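From: Rodrigo Collado
To: bench-practice list
Date: 1 September 2025
Subject: Re: Clearing the table before two-arm lifts

On the bench rules, Melleck wrote:
> Section 2 says the surface must be clear before any two-arm task. Our
> people at Domel read that as everything off, every time, and it is
> slowing us down. Barroso keeps racks and fixtures on the table all day
> and passed the same review in May. Which reading is right? And does the
> rule on cable slack apply to arms that never leave the bench?

Barroso has it right, and I agree the wording is poor. The rule was meant to cover the space the two arms share while they are holding something. Items outside that space can stay, as long as neither arm has to pass over them with a load. I would still take off anything that can roll.

The page on shared lifts has the current text. I am pasting it in so we are all reading the same version.

Shared lifts: two arms, one object
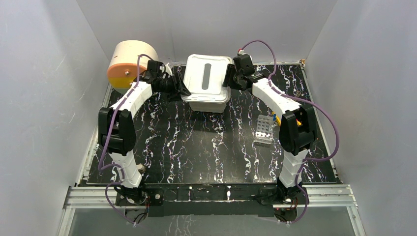 Page last changed: 1 September 2025, revision 31

Both grippers must be in contact with the object before either arm lifts. In the setup shown, the fingers meet the lid of a white container from the left and the right, and the middle of the table is clear. A rack stands on the right half.

If a container has a lid, check that the lid is locked before lifting by it. If you can't confirm that, grip the body.

Speed is limited to 25 percent while both arms hold the same object. The limit ends when one gripper is open and has backed away.

Leave enough cable slack for the full reach of each arm. Loops may stand out from the arm, but they must not come between the grippers or hang over the load.

End of the pasted text. On the second question, yes, the cable rule applies to bench arms too. A loop that looks fine at rest can catch when the elbow folds, so run the full motion once with no load and watch the cables – both sides.

Gromow has asked for a fixed distance in place of "the space the arms share". I don't have a number I would defend yet. If your site uses one, send it to the list with the arm model and the largest object you lift.

Until then, please use the Barroso reading.

Rodrigo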